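Netarach Dark Brown Marble Worktop
Cut to size, polished finish

Home > Surfaces > Stone > Brown and grey

Price: by template. Ask for a quote
Lead time: 20 working days from template
Sample: yes, posted, small and surprisingly heavy

Netarach is our darkest brown marble. It has patches of chocolate and taupe, some greyish-brown where the stone couldn't make up its mind, and thin white veins that wander off in whatever direction they like. We have tried describing it to customers over the phone as "like a very good brownie" and have been asked to stop.

It is the stone people pick when they've already done something brave to the walls. White marble next to a loud wallpaper tends to look as though it's waiting to be introduced. Netarach is dark enough to sit underneath and keep quiet, and the veins stop it looking like a gap in the room.

Menaka Hettiarachchi, who runs our showroom, papered the worktop corner in salmon pink with teal leaves and hares. There was a meeting beforehand at which the rest of us were in favour of grey. Anyway, the hares are up, and we now sell more of this stone than we did when it was on a plinth by the door. 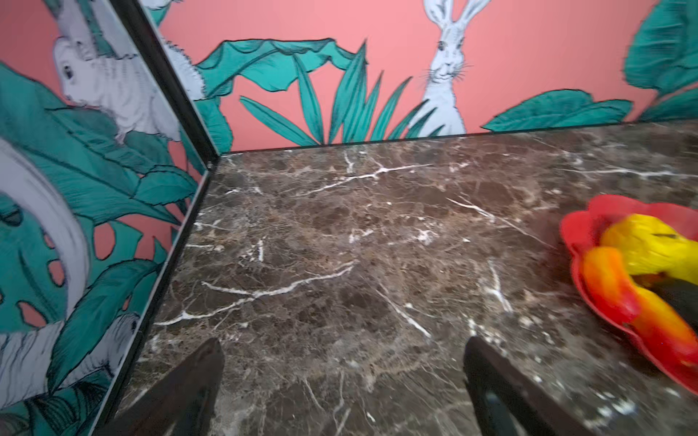 If you are putting it against paper, sort the wall out first and the stone second. A paperhanger leaning on a new worktop is a worktop with a bucket on it. Ask for the back edge to be scribed if your walls are old, and assume they are old even if the estate agent said otherwise. Behind a sink or hob you'll want glass or an upstand over the paper. No hare survives bolognese.

Choosing your slab

Every slab is different and we mean it. The sample you get in the post might be nearly all chocolate with no vein in it whatsoever, and your slab might have one running corner to corner. Both are Netarach. If this matters to you, come and look. Wagner Macedo will pull slabs out for you and mark where the cuts fall with masking tape. He'll go on moving the tape for as long as you keep pointing.

We can usually place a long vein where you want it on a straight run. On an L-shape we can try to carry it through the joint, but veins don't bend to order and you may have to settle for near enough.

Finish

Polished as standard. It has a soft shine, and fingerprints do show in low sun. Honed is available at extra cost and looks paler and flatter, and marks from lemon juice are less obvious on it. They still happen.

Looking after it

It's marble. Wine, vinegar, tomatoes, lemons and most things worth eating will etch it if left sitting. Wipe up as you go with warm water and a drop of washing-up liquid. Don't use limescale spray, cream cleaner or anything your aunt swears by. Put hot pans on a trivet.

We seal it once before it leaves the workshop. Reseal every October, or whichever month you'll remember. A bottle of Plikow stone sealer is included with each order and it takes an evening, most of which is waiting.

What's in the price

Templating at your house, one visit
Cutting and edge polishing
One sink cut-out and one hob cut-out
Delivery and fitting within 100 miles
First seal, plus the bottle

Not included: removing your old worktop, plumbing, electrics, wallpaper, opinions on wallpaper (Menaka gives these free, by appointment or otherwise).

What customers say

"Took 9 weeks from first phone call to last tap, and eight of those were me dithering over the edge profile. Went for pencil round. Nobody has noticed." Catríona Kinsella

"Lovely stone. It hides crumbs so well that I've stopped trusting it." Mwangi Nzioka

Goes with

Arboleda oak shelving, oiled
Custuveck undermount sink, single bowl
Netarach upstand, cut from the same slab if ordered together

Tell us about the upstand before we cut. Afterwards it comes from a different slab, and you will see it every time you fill the kettle.

Page updated August 20, 2026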